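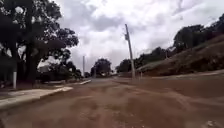 Roner Equipment Hire – Street and Site Cleaning Department

Vuvley 300 Tow-Behind Road Scraper and Broom

The Vuvley 300 is a towed unit for clearing soil from streets, haul roads and site entrances. It has a scraper blade at the front and a rotary broom behind it, both mounted on a single steel chassis. One machine can take a thick layer of dirt down to the road surface in repeated passes, without a change of attachment between scraping and brushing.

We hire it mainly to road contractors, housing developers and town works departments. Typical jobs are streets in new subdivisions where the reddish soil has built up over the full width, with ruts and overlapping tire tracks in it, and a sidewalk and curb alongside that have to be kept in one piece.

What it does

The blade is set first. On a street with dried mud and lumps, start with the blade high and take off the top of the ruts. Lower it one notch for each pass after that. The blade is angled and moves material to the right, so begin along the left curb and work across toward the far side. Soil left in a windrow can be picked up by a loader or a skid steer. The unit doesn't collect material itself.

The broom is used for the last passes. It runs from the tractor's hydraulics and has its own height adjustment. Keep it raised while scraping deep material. Bristles that are pushed through heavy clay wear down fast, and worn bristle sets are charged at return.

The blade edge is replaceable. Rubber and steel edges are both available. Use rubber on finished asphalt and steel on compacted dirt. If you don't know what is under the soil, or only parts of the street are paved, order the rubber edge and expect to make more passes.

Working next to curbs and sidewalks

A side guard is fitted on the left of the blade. It carries a roller that runs against the face of the curb and holds the blade end 2 inches away from it. The strip that remains is cleaned with the broom or by hand. Check the roller before each shift. If it doesn't turn freely it will mark the curb, and painted curbs show this clearly.

Where there is a gap in the curb, as at a driveway or a side street, lift the blade before the roller leaves the curb and lower it again on the other side. Posts set behind the sidewalk are out of reach of the machine, but low branches may not be. The tractor cab is usually the highest point. Walk the route first where broad trees stand close to the road.

Sidewalks dusted with soil should be done with the Addo walk-behind broom, listed separately. The Vuvley 300 is too heavy for most sidewalks and must not be driven or towed over a raised curb.

Soil condition

The machine works best on soil that is dry on top and still slightly damp underneath. Fully dry soil makes a lot of dust. Fit the Okton water bar in that case. It bolts on ahead of the broom and is fed from a 50-gallon tank on the chassis. Wet clay packs behind the blade and should be left until it has dried out. We don't give refunds for days lost to rain, but a hire can be moved once at no charge if you call before the machine leaves the yard.

Specifications

Type: towed scraper with rotary broom
Working width: 6 feet
Blade edge: rubber or steel, bolt-on
Blade angle: fixed, discharge to right
Broom drive: hydraulic, from tractor
Tractor needed: 50 hp or more, with one double-acting remote
Hitch: drawbar pin
Water tank: 50 gallons, with Okton water bar only

Included in the hire

Vuvley 300 unit with one blade edge of your choice
Left side guard and curb roller
Hydraulic hoses and couplings
Hitch pin and safety chain
Printed operator's guide

Not included

Tractor and operator
Okton water bar and tank
Second blade edge
Road signs, cones and barriers

Hire terms

The minimum hire is 2 days. A deposit of $300 is taken at booking and returned after inspection. Delivery within 50 miles of the yard is included in the weekly rate and charged on shorter hires. The customer is responsible for permits and for closing the street where that is required. Parked vehicles should be moved off the street before work begins.

Clean the machine before it goes back. Soil that has dried on the chassis and around the broom bearings takes around 2 hours to remove, and that time is billed. A garden hose is enough if it is done the same day. Don't point a pressure washer at the bearings or the hydraulic couplings.

From November the unit is in the workshop for its yearly service and may be on a waiting list. Ask the department for open dates.

Page updated 2 August 2022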